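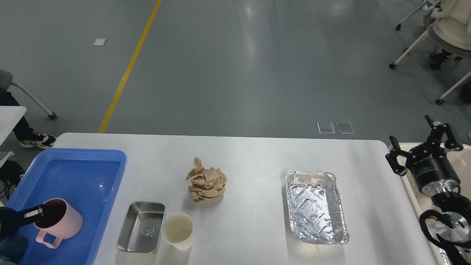
Clearing and Sorting Tables in Shared Dining Areas
Facilities Services, Skisum Center
Last updated August 22, 2019

These instructions apply to all staff and visiting groups using the shared dining areas at Skisum Center. Tables must be cleared within 11 minutes of the end of each meal period.

Before you begin
Bring one plastic tub to each table. Tubs are stored on the lower shelf of the service station in Room 916. The tub is for reusable items only. Do not place paper, foil or food in it.

Step 1. Empty all containers
Pour leftover drinks into the sink at the service station. Scrape food from trays into the food waste bin. Check inside mugs for spoons and tea bags.

Step 2. Collect reusable items
Place plastic mugs and stainless steel trays in the tub. Set mugs down gently and do not stack them more than 2 high. Small steel trays may be nested. Glassware is carried separately on the rack supplied by Bakalis Catering.

Step 3. Sort paper
Open up any crumpled brown paper and look inside before sorting it. Clean, dry paper goes in the paper bin. Greasy or wet paper goes in the trash. Paper cups are not accepted in the paper bin at this site, even when rinsed. Stack them and place them in the bin marked Cups.

Step 4. Sort foil
Rinse foil trays under cold water, shake off the excess and flatten them by hand. Watch for sharp edges. Trays with baked-on food that does not rinse away go in the trash.

Step 5. Wipe the table
Spray the cloth, not the tabletop, and wipe from the center toward the edges. Go over the rounded corners a second time. Spills on the floor should be mopped at once and a wet floor sign put out.

Step 6. Return the tub
Carry the tub with both hands under the rim to the dishwashing window. Do not leave a tub on a table between meal periods. Empty tubs are rinsed, dried and returned to the shelf.

Replacement tubs and bin liners may be requested from Kyriaki Moschos, Facilities Services, extension 2087. Requests received before noon are filled the same day.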